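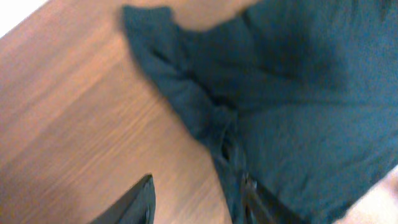
Folding shirts at the table: your questions

Why a table and not the bed?
My back, mostly! A bed is too low and too squishy, and I have a big wooden table that's just the right height. I wipe it down first and let it dry – crumbs love a dark T-shirt.

Do you iron before you fold?
Nope. I shake each shirt out hard, twice, and smooth it with my palms. If it's still a mess after that, it goes on a hanger in the bathroom while somebody showers.

My shirts always come out crooked. Help?
Maya Zoubi wrote in with this one (hi Maya!). Get the shirt straight before you make a single fold. I take hold up at the shoulder and again at the far end, then pull gently until the middle lies down. 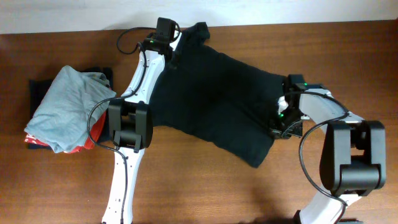
Black tee held at the shoulder and the far end, still a bit rumpled in the middle.

Which way up should it go?
Front side down, so the print ends up on top. For plain shirts I really don't care.

How long does a load take you?
Around 30 minutes if I've got the radio on, longer if the phone rings. I once did 47 shirts in one evening after a camping trip and I don't recommend it.

Can I fold towels this way too?
Sure, but go in thirds – they fit my shelf better. Yours may be deeper, so try one first.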